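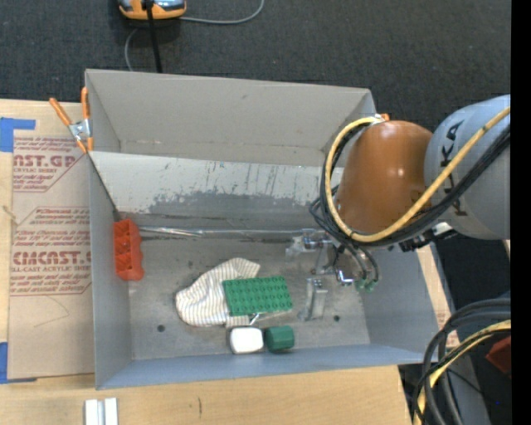
The gray bin on the table, striped cloth in the middle of it

Re: [dralldale-reuse] Big gray bins, yes or no?
From: Dede Amegashie
Date: August 11, 2019

Zanele, yes! A hundred times yes, please don't send them back to Gradirville. I have been using the same kind of bin at home since spring and I will happily talk about it to anybody who stands still long enough.

Answers mixed in with your questions, I hope it comes out readable at your end.

> Hi everyone, Lahcen A. has been offered a stack of large gray
> bins from the Kubiak place, 33 of them, all used. Before he
> says yes I'd like to hear from people who have lived with one.
> My worry is that they look pretty rough. Would you put
> anything nice in there?

They do look rough, and I have stopped minding. Look at the sloped panel toward the back in the picture: it has fine dark scratches going down it and a darker gray patch low down where the pale surface looks rubbed away. The floor is all scuffs too. Mine are the same, and I spent most of an evening on one with dish soap and a scrub pad (then baking soda, then the scrub pad again) and got the dirt off and not one scratch. So wash them once, well, and leave it at that.

For anything nice I lay an old pillowcase in the bottom first. Sweaters, table linens, the good curtains – all fine.

> Also there are two holes in the bottom. Is that going to be
> a problem?

Depends what goes in! You can see two round ones in the floor in the picture, one toward the left and one toward the right. Mending and linens, no trouble at all. Buttons, beads, screws, game pieces, absolutely not loose. I lost a whole card of snaps that way before I caught on. Small stuff goes in a jar or a zip bag and then in the bin, or you can cut a piece of heavy cardboard for the floor. Evaristo covered his with duct tape from underneath and says it's holding, but he keeps yarn in there, so it isn't much of a test.

> Last thing, what do you sort into a bin that size? I'm afraid
> it'll turn into a junk drawer with no drawer.

Oh, mine was exactly that for the first month. What fixed it was giving each one a single job. Mending is in one, picnic things in another, and the third is for toys and plastic odds and ends from the kids' room. Hard things go standing up against the side, the way the red-orange block is in the picture, and cloth goes in the middle. If I toss everything in together the cloth swallows it, and I have to take the lot out to find one little piece.

And fold the cloth! I know, I know. A crumpled one like that striped cloth takes up a surprising amount of floor. Folded in quarters and stood on edge like file folders, I can fit seven dish towels in the space of two thrown in.

I'd also say do your sorting up on a table. I used to have mine on the carpet and kneel next to it, and my knees were telling me all about it by dinnertime. Put it at table height and you can see right down to the bottom.

Things I would still like to know, if Lahcen can ask:

Are there any lids? Even a few.
Do they nest, or will the stack be as tall as the garage?
Does Kubiak want them gone before September? I can take some in the Skimard but only with the back seat down, and that means a day when I don't have the kids.

Put me down for two, and I'd take a third if there are any left over. My sister-in-law wants one for her porch too, though she hasn't joined the list yet (I'm working on it). I still have almost 50 of the stick-on labels from the pantry project, so bring a marker and help yourself to those.

So excited about these!

Dede

> Let me know by the end of the week if you can, he has to
> give them an answer.
> Zanele Rampersad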